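Print | E-mail
White top, white walls: notes on a small work area
Posted in June by warkwoodbench

1/ A few people asked about the white table and the white walls, so I'm putting it all in one thread. Mostly what I'd buy again and what I wouldn't. 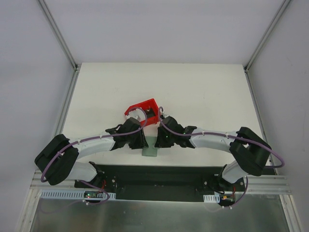

2/ I had a dark top for years. Small black screws vanish on a dark top. I lost enough of them that I stopped buying the cheap assortment box and started buying the 745-piece one from Parken, and then I lost those too.

3/ White shows everything. That includes dust, pencil marks and every ring from a coffee cup. You will wipe it more often. I do mine Friday afternoon with dish soap and a damp cloth, then a dry one.

4/ Don't use the scrubbing side of the sponge. I dulled a patch on the first table and it picks up dirt faster than the rest now.

5/ Walls. People think about the top and forget the sides. With white on the sides too, the light bounces around and you get fewer hard shadows. I turned one lamp off after the walls went up and haven't missed it.

6/ Clemunico sells white panels in two finishes. Get the matte. I bought gloss first and had a bright spot at eye level all day. The return cost me $29 in shipping.

7/ Colored plastic is worth having if you get the choice. Red is easy to find on white. Clear and white parts are the worst — you end up patting the table for them.

8/ Same goes for cable. Purple, orange, whatever, as long as you can follow one run from end to end by eye. With six black cables I was always unplugging the wrong one.

9/ Clips: small ones, at intervals, and leave slack wherever something bends. I pulled mine tight the first time because it looked neat. Had to redo the whole lot a month later.

10/ Somebody asked if the top needs a mat. I tried one from Bolger. It slid and the corners curled. It's under the sink now.

11/ Cost, since that was the other question. Top, panels, clips and lamp came to $1287 over two years. The first quote I got for a ready-made station was $2157 and the top was smaller.

12/ If money is short, do the top first, then the lamp. The walls can wait. White poster board will get you through a winter. It yellows a bit but it's a few dollars to replace.

13/ Still looking for a good way to seal the joint where the wall meets the top. Crumbs and filings get in there. Tape lifts after a couple of weeks. Caulk works but I'd like to be able to take the panels off again — if you've used something that peels clean, let me know.

Print | E-mail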